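3.2 Paper carriers and mixed snack loads

The second load type is the paper carrier with snack packets. We took it up after the tins and boxes (section 3.1) because packets behave so differently. A tin has one height whichever shelf it came off. A crisp bag doesn't — it is a pillow of air with a bit of food at the bottom, and its height depends on how you push it. Packing guides for shop staff mostly skip this. Hodoroagă's older notes for Vimska say only "light things last", and in a load where everything is light that is no help at all.

Bags were plain brown paper, upright, twisted paper handles, no print needed. Bought flat in one lot in October and opened by hand. Packets came from the Plirno shelf list, mixed sizes on purpose: large crisp-type bags, middle sized snack bags, small sweet packets. Full list in the appendix, 128 packings in all, 7 of them dropped later for torn handles.

Three things were noted per packing: the order the packets went in, which way up each one ended, and whether anything stood above the rim. We did not weigh. Weight hardly differs between loads of this kind and the scale was needed elsewhere.

Figure 4 gives a typical spread with the bag open and most of the goods still on the table. Note the size range. The cassava chips are the largest packet lying there and would fill much of the width of the bag if laid flat in it, wheras the smaller packets on the right could go in nearly any gap. The pink one is back side up, fine print showing, and we left packets however they fell. Turning them all face up first makes for a tidy table but real shopping is not tidy. 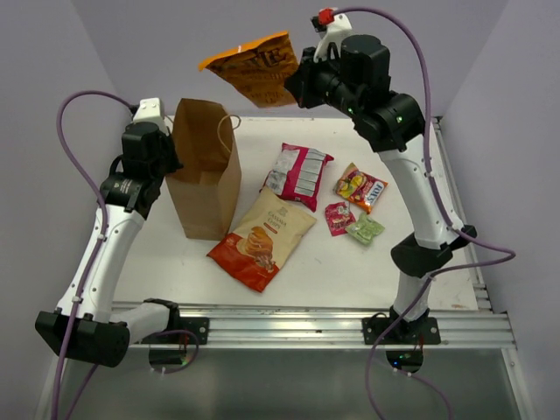 Figure 4. Snack load with the paper carrier standing open. Orange chip bag held over the far edge of the table, five packets on the surface.

Order. We scored three plans. Large first (L), small first (S), and no plan (N), where the nearest packet goes in next. L was expected to win and mostly did, but not by the margin we had hoped. The trouble with L is bridging. A big stiff-sealed bag goes in at a slant, catches on two sides and leaves a hollow underneath that nothing later will reach. From above the bag looks full. Push down on it and it drops. With S the small sweets make a loose floor and the big bags sit on it better, but then the sweets are at the bottom and whoever unpacks has to take everything out to get at them. Mocanu argued for S all the same, on the grounds that crisps get crushed less. Fair point, not tested here.

N was worse on both counts, no surprise.

Upright or flat. Long narrow packets stand, they don't lie. Once one is upright against a side of the bag it tends to stay and stick out of the top. We counted this as "proud of the rim" and at first as a fault. Later we stopped calling it a fault: a packet standing proud can be picked out first and does no harm unless the handles need to meet over it. Figure 5 has this sort of fill. Yellow-orange packet angled up to the left, crinkled red and orange bag to the right, and a cluster of small candy packets near the front of the opening. The handle at the back right still loops clear.

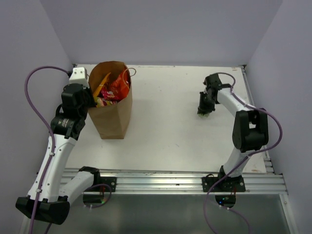 Figure 5. Filled carrier, several packets proud of the rim.

Small packets near the top. They stay findable, and they plug the space between the big bags. But they are also what falls out when the carrier tips, and in the Matei set (section 4) they made up most of the spills. A compromise, used from packing 169 on in the running numbers, was to hold back a few small ones and add them last, at the front. Running numbers include the tin loads, hence the high figure.

Rim height. A bag whose mouth has folded in costs more time than any choice of order. Opening it square before the first packet should be a fixed step — it was not in our early runs, and the early times in table 6 should be read with that in mind. The Cinder checklist has it as step one and we would now do the same.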